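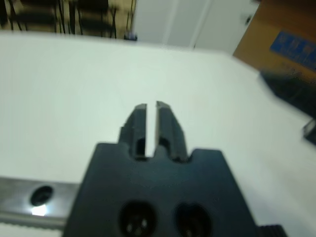 A worktop table is a table with a plain, flat top, used for jobs done by hand such as sorting, packing, cutting or light repairs. It differs from a dining table mainly in its height and in the finish of its top, which is meant to be wiped down often. White is the most common colour, as small parts and dirt show up well against it.

Tops

Most tops are made from chipboard or fibreboard with a hard outer layer. Solid wood and steel are also used. Board tops are usually at least 2 cm thick, and thinner ones tend to sag in the middle if the table is long. The edges are covered with a glued strip, which is often the first part to wear. Water that gets in behind the strip makes the board swell, and the damage cannot be repaired.

Frames and fittings

The top rests on a frame of wood or metal. In metal frames the legs are bolted to side rails, and the bolts need to be tightened from time to time. Some makers drill extra holes in the rails so that lamps, shelves or clamps can be fixed on later. The Tellero, a folding table sold by Litton, has 13 holes along each long side. The heavier Kárason table has a fixed frame and can carry up to 300 kg when the load is spread evenly.

Size

A depth of 80 cm allows a seated person to reach the far edge without standing. Deeper tables are normally used from both sides. Height varies with the work: fine work is done on a higher surface, and heavy packing on a lower one.

Care

White tops are cleaned with a damp cloth and mild soap. Scouring powder dulls the surface and makes later stains harder to remove. Ink and tea marks can be lifted with a paste of baking soda left on for a few minutes. Hot pans should be placed on a mat.

See also: Trestle table; Workbench; Pramero folding desk

Last edited 2018-06-15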